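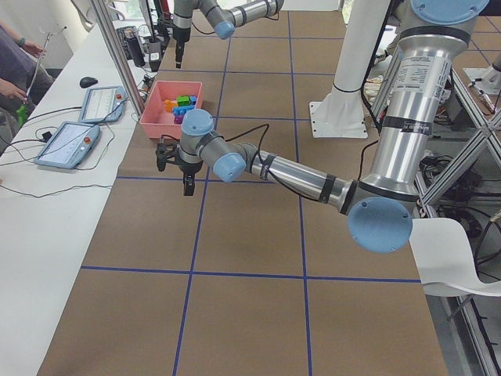 Section 4. Laying out the sorting table

4.1 Scope

This section covers the preparation of the table top, the marking of the grid and the placing of the bin and small pieces for the Sketstead sorting set. It applies to tables covered with brown paper. For tables used with the Vutness mat, go to Section 5. The assembly of the table itself is dealt with in Section 2.

Revised 2025-08-10. Replaces the July issue.

4.2 Items required

Brown covering paper, 1,000 mm wide roll
Blue marking tape, narrow
Steel rule, 700 mm or longer
Soft pencil
Scissors or a covered blade
Pink bin, open top
Set of small coloured pieces
Dry cloth

4.3 Covering the table

1. Clear the table top and wipe it with the dry cloth. Remove any old tape.
2. Unroll the paper along the length of the table with the outer face upwards. Leave it flat for 8 hours before fixing if it has been stored tightly rolled.
3. Where one width does not cover the table, lay a second length beside the first. Overlap the edges by the width of the rule.
4. Fix one short end under the table edge. Smooth the paper by hand towards the other end and fix that end.
5. Fix the long sides, working outwards from the middle.
6. Trim the paper around any base plate fitted to the table top. Do not loosen the bolts of a plate in order to pass paper beneath it.

CAUTION: Do not cut paper on the table top with an open blade. Cuts in the surface will show as ridges through the paper and small pieces will not stand on them.

4.4 Marking the grid

1. Find the middle of the table at both ends and mark each point in pencil.
2. Run the centre line first, from the near edge towards the far end. Lay the tape lightly, check it against the rule, then press it down.
3. Mark the cross lines in pencil at equal spacing, measured from the near edge.
4. Tape the cross lines. Each should meet the centre line at a right angle.
5. Tape the side lines parallel to the centre line.
6. Rub down all crossings with the cloth.

NOTE: Tape should not be stretched as it is laid. Stretched tape draws back and lifts at the ends, usually by the next day.

NOTE: The cells need not be square. Large rectangles are suitable for all the exercises in Section 6, provided that the bin fits inside one cell with space on every side.

4.5 Placing the bin

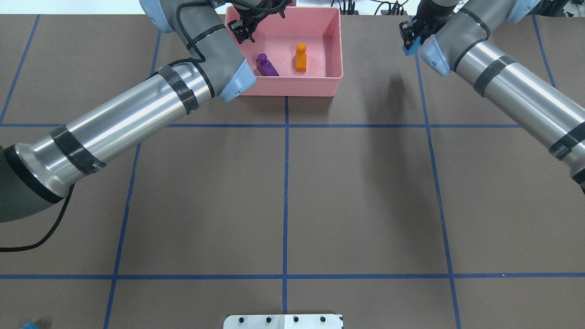 The bin is set towards the far part of the table, with its open side up and its front wall parallel to the nearest cross line. Before the bin is released, the front wall should be checked against the centre line, which is the main reference for its position. In the layout shown, the centre line runs from the bottom edge of the pink bin straight down the middle of the table. With only two pieces inside, much of the bin floor remains clear, and a piece may be left on its side, as the purple one is, while the orange one stands upright.

1. Check that the bin is empty and the floor is clean.
2. Place the bin and align it as described.
3. Press lightly on each corner in turn. If the bin rocks, lift it and look for a fold in the paper.
4. Put in the pieces called for by the exercise. Do not arrange them unless the exercise card gives an arrangement.
5. Return the remaining pieces to their storage bag.

CAUTION: Small pieces are a choking hazard. Keep them away from young children.

4.6 Care and replacement

Replace any length of tape that has lifted, taking it back to the nearest crossing. Renew the paper when it is torn or creased within a cell. Marks outside the grid may be ignored.

Wash the bin in warm water with a little washing-up liquid and dry it fully before use. Do not use solvent cleaners on the bin or the pieces.

Replacement paper and tape are supplied by Karakaya under order code 91. Bins and pieces are supplied by Ovmont and are sold separately.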